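Share | 4 comments

April
By the Workshop Desk

I went to Pagano to try the Osow, Valtel's two-armed sorting kit, and I'll admit I was in a grumpy mood about it. I've sat through too many demos where a salesman talks for an hour and the robot waves hello. Valtel did it differently - they gave me a chair, a coffee and the controls, and went off to lunch!

The kit rents for 3,000 dollars a month, and that gets you the arms, the software and a support line that picks up before 5 in the afternoon (I called at ten past, of course). You bring your own belt and bins. Setup took me more than 6 hours, most of it spent teaching the thing which bin was which, and the manual could use a lot more drawings.

Once it was going, though, I liked it. The menus are plain, the stop button is big, and changing a sorting rule feels a bit like editing a playlist. I had the Pullinus on trial last year and needed help with every little change, so this was a treat.
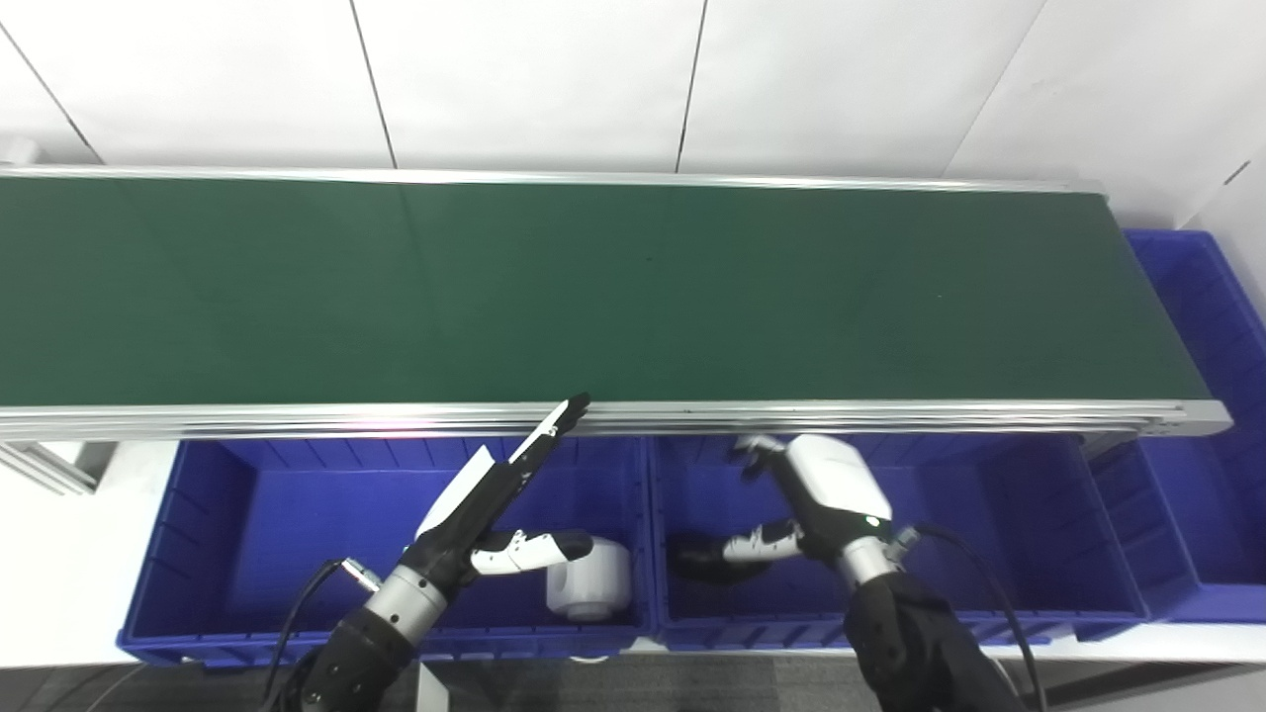
Both arms at the sorting station, with blue bins below the belt.

My gripes? The fan noise got to me by midafternoon, and I'd want a longer trial than the 4 days Valtel offers. Small shops should also ask what happens to the price after the first year, because I asked twice and got two answers. I've put my name down for a second trial anyway.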